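Zitico sells its sorting course with a simulator first and the arm later, and I think that is the right order. Schools are too quick to spend on hardware. The Fesance trial gives you 23 lessons, and a beginner can get through the first 6 in a Saturday. My complaint is the labels. The blue, green and yellow bins are easy to tell apart, but the print on their fronts is too small to read in the view below. For a paid product, that should be fixed before Durkska orders more than 100 licences.
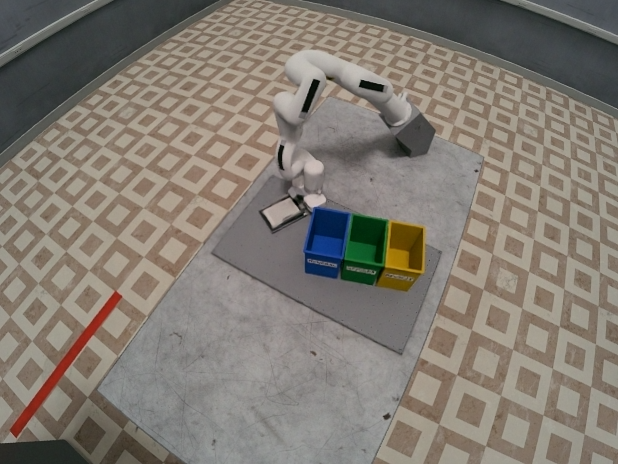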